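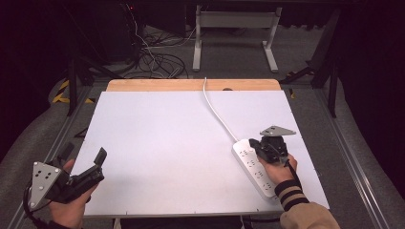 Zurnero Hand-Held Gripper Pair

Sold as a set of two (left and right)
Ships from Zemstead in July

The Zurnero pair is for recording two-handed tasks without a robot arm in the room. The operator holds one gripper in each hand and does the job directly. The recordings can then be replayed on any arm fitted with the matching Bae fingers.

Each gripper is black with two angular fingers and carries a silver triangular marker plate with a pattern of round holes. A cable leaves the back of each handle, so plan where it will run before you start.

What's in the box
Left gripper and right gripper
Two marker plates with screws
Two cables, 300 cm
One spare set of fingers
Hex key

Specifications
Finger opening: 106 mm
Weight, each, without cable: 600 g
Maximum grip force: 40 N
Power: over the cable, no battery
Controller: Fultness F2 or later (sold separately)

Choosing between the Zurnero and the Bae Compact

The Compact is lighter and has a smaller opening. It suits sorting, small parts and anything that fits in a cup. For household and office items, we suggest the Zurnero. A power strip is a good test: one hand has to pin the strip down while the other deals with a plug or the cord. In our shop trials the Compact's fingers slid off the housing when the operator pressed from above. The Zurnero's fingers held it in place on a bare white board.

The Compact is still the better choice for long sessions. Most of our testers wanted a break sooner with the Zurnero, mainly from wrist strain.

Setup notes
Keep both marker plates facing the tracking cameras at the start of each recording.
Tilting a plate nearly flat is fine as long as the holes can still be seen by at least one camera.
Calibrate again after changing fingers.
Older Fultness F1 controllers will power the grippers but do not log finger position.

Replacement fingers and plates are listed under Parts.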